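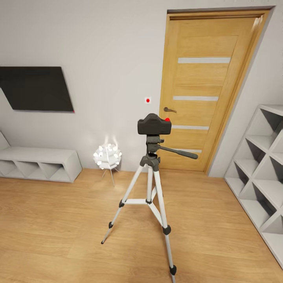
Grelik 公開日 見学ギャラリー

10月に、フロタウ(Flotau)にあるGrelikの公開日に行ってきました。家の中で働く移動ロボット「Kudari」を開発している会社で、普段は見学を受け付けていません。公開日は年に一度、朝の10時から夕方4時までです。

会場はLiepiņa館という煉瓦の建物です。1882年に織物の倉庫として建てられたもので、1階が実機の試験場、2階がシミュレーションの部屋、3階が事務所になっています。案内はシミュレーション担当のVija Toomさんでした。説明は英語で、質問の時間は各部屋で取ってもらえました。

ページの先頭に置いたのは、2階で使われていた部屋の一つです。順番は見学の順ではなく、2階の内容を先に、1階の内容を後にまとめています。

シミュレーションの部屋(2階)

シーン278
先頭の画像のシーンです。明るい色の木の床と薄い灰色の壁の部屋で、三脚に載ったカメラが手前に立っています。すべてCGで、実在する部屋を測ったものではないそうです。

三脚の脚
広がった三本の脚と、それをつなぐ白い横棒。Kudariにとって三脚は苦手な物の代表だそうです。床の近くを見るセンサーには細い脚しか映らず、その上に何があるかがわかりません。地図の上では脚と脚の間が「通れる床」になってしまうことがあり、このシーンはその確認に使われていました。

雲台の長いハンドル
カメラの下の雲台から、右へ斜めに伸びている濃い灰色の棒です。床の高さだけで避けると、本体の上の方がこういう部分に当たります。Toomさんは、脚よりもハンドルのほうが直すのに時間がかかったと話していました。

奥の扉
暖かい色の木の扉で、曇りガラスの細い帯が横に四本入っています。見学のときの課題は「閉まっている扉を、閉まっていると判断すること」でした。ガラスの部分だけを見て、奥に空間があると間違えることが以前はあったそうです。

光るランプ
白い球が集まった形の丸いシェードで、後ろの壁まで明るくなっています。明るさは操作画面のつまみで変えられます。真っ暗から白飛びする手前まで動かしてもらいましたが、途中で扉の認識結果が一度だけ消えました。原因は記録を見てから調べるとのことです。

黒いテレビ
左上の壁掛けテレビは何も映っていない状態です。画面に映像を流した版も用意されていて、そちらでは画面の中の人を部屋にいる人として扱わないかを見ます。今回は時間の都合で、口頭の説明だけでした。

白い棚
左にあるのが低いベンチ型の棚、右にあるのが斜めの仕切りでX形に区切られた背の高い棚です。四角い区画なら「上から何段目」と指示できますが、三角の区画は言葉にしにくく、指示の文をどう書くかがまだ決まっていないそうです。参加者からは「番号を振ればよい」という意見が出ていました。家の人が番号を覚えてくれるかどうかは別の問題だという返事でした。

物の置き換え
同じ部屋のまま、家具の位置や向きを入れ替えて試験を繰り返します。三脚を少し回すだけでも結果が変わることがあるので、成功した配置も失敗した配置も保存しておくそうです。夜の間に自動で走らせて、朝に担当者が失敗した分だけを見ます。

操作の体験
見学者もキーボードでシミュレーションの中のKudariを動かせます。前進と旋回だけの簡単な操作です。私は三脚の横を抜けようとして脚に引っかけました。画面の下に接触の記録が一行出て、最初の位置に戻されます。子どもたちのほうがずっと上手でした。

床の反射
木の床の反射は強さを変えられます。反射が強いと、床に水がこぼれていると判定することがあるそうです。実際の家では窓の位置と時刻で変わるため、一番種類を多く作ってある項目だと聞きました。

質問の時間
シミュレーションだけで開発できるのかという質問が出ました。Toomさんの答えは「衝突を減らすところまではかなり進められる。物をつかむ動作は、1階に降りてやり直すことが多い」というものでした。布や袋のような柔らかい物は、今も実機での試験が中心です。

実機の試験場(1階)

Kudari本体
腰ほどの高さの円筒形で、車輪で動き、腕は一本です。思っていたより静かでした。動き出す前に短い音が一回鳴ります。後ろに下がるときは別の音になります。

模擬の居間
板で仕切られた区画に、ソファと机と本棚が置かれています。家具は市販の物で、職員の家から持ってきた物も混ざっているとのこと。壁は動かせるので、廊下の幅を狭くした試験もできます。

段差越え
敷居に見立てた木の板を越える実演です。低い板はまっすぐ越え、高い板では手前で止まって、斜めに入り直しました。三回目は越えられず、担当の人が板を少しずらして再開しました。

コップの片付け
机のコップを取り、流し台の横まで運ぶ実演です。プラスチックのコップは問題なく運べました。取っ手つきのカップは、取っ手が奥を向いていると一度回り込みます。その分だけ時間がかかります。

扉を開ける
レバー式の取っ手を下げて、引いて開けるところまで見られました。押す扉より引く扉のほうが難しく、開きながら自分も下がらないといけません。取っ手の高さが違う扉が並べてあり、見学者が選んだ扉で試してくれます。

止める練習
赤い停止ボタンは本体の背中にあります。職員が動いているKudariのボタンを押し、止まったことを確認してから再開する手順を見せていました。希望者は自分でも押せます。強く押さなくても止まります。

充電場所
壁際に充電台が並んでいます。Kudariは自分で戻ってきて、背中から台に入ります。入り直しを二度していました。床の印が靴で擦れて薄くなっているためだそうで、公開日の後に貼り替えると言っていました。

工具の棚
交換用の車輪と指先のゴムが箱に分けて置かれていました。指先のゴムは消耗が早く、実機の試験をした日は終わりに必ず見るそうです。使い終わったゴムを触らせてもらうと、端のほうがつるつるになっていました。

失敗の掲示
階段の横の壁に、これまでの失敗を短く書いた紙が貼ってあります。「カーテンの後ろに入って出られず」「鏡の前で道を譲り続ける」「傘立てを椅子と判定」など。翻訳はなく現地の言葉だけですが、Toomさんがいくつか英語にしてくれました。2階に戻ってシーンとして作り直されたものには、紙の角に青い印がついています。

見学のメモ

行き方
フロタウ駅前から93番のバスに乗り、Liepiņa館前で降ります。停留所から入口までは300メートルです。川沿いの道で、入口は建物の裏側にあります。表の大きな門は閉まっているので注意してください。

受付
入口で名前を書き、首から下げる札をもらいます。大きな荷物は受付の横の棚に置きます。実機の試験場では、床の黄色い線より内側には入れません。

撮影
1階と2階は撮影できますが、操作画面に顔が映っている人には一声かけてください。3階は撮影も立ち入りもできません。

混み具合
午前は家族連れが多く、操作の体験には列ができていました。昼を過ぎると空いてきて、同じ実演を二回見ることができました。質問をしたい人は午後のほうが話しやすいと思います。

次回
次の公開日も10月の予定で、日程は入口の掲示板に出るそうです。模擬の台所を広げる工事がそれまでに終わっていれば、食器棚の実演が加わります。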